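Gripper comparison, month two. I have opinions about fingertips now. My family has asked me to have them somewhere else.

The contenders: the Orkley fingers (stiff, light, look great in the catalog) and the Ulell fingers (matte, black, look like something that came off a vacuum cleaner). Same arm, same wrist camera, same Abdella controller throughout.

The test is cutlery off a plate. 45 tries per pair, then swap fingers, recalibrate, and find out which screw I've lost.

Orkley went first. Wonderful on anything with a flat side. Show it a round handle and it squeezes politely until the thing rolls away. I ended up calling this "the handshake" in my notes and then had to explain my notes to Fuseini Sarpong, who is paying for half of this.

Ulell is slower to close and I was ready to be mean about it. But it gets hold of round stuff from bad angles, and I supply a lot of bad angles.
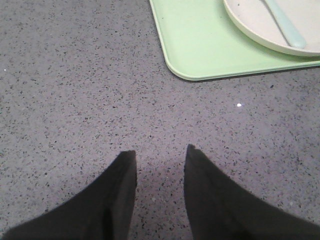
Wrist cam view, nothing in the fingers yet. Target is the pale handle on the plate, top right.

Speckled countertop, by the way: lovely for depth matching, all that texture. The plain pale plate gives the camera much less to chew on, so my height estimate wanders right when I'd like it not to.

I fixed that with a 2 mm offset. By "fixed" I mean I typed a 2 into a box and stopped looking at the graph.

Fuseini wants to know why we don't just use suction. Fuseini is welcome to come over and apply suction to a spoon handle.

Scores so far, out of 45: I'm not posting them until I rerun Orkley with the grip force turned up. I had it set low from an earlier job with paper cups. Yes, for the whole run. Yes, I've told Fuseini.

Also still waiting on the Groswood adapter plate, ordered in July, "in transit" ever since. Until it shows up every finger swap is four screws and a hex key I can only find when I'm looking for the other hex key.

Rerun starts at 9 tonight. If Orkley wins I'll have to delete the vacuum cleaner remark, and I'm fond of it.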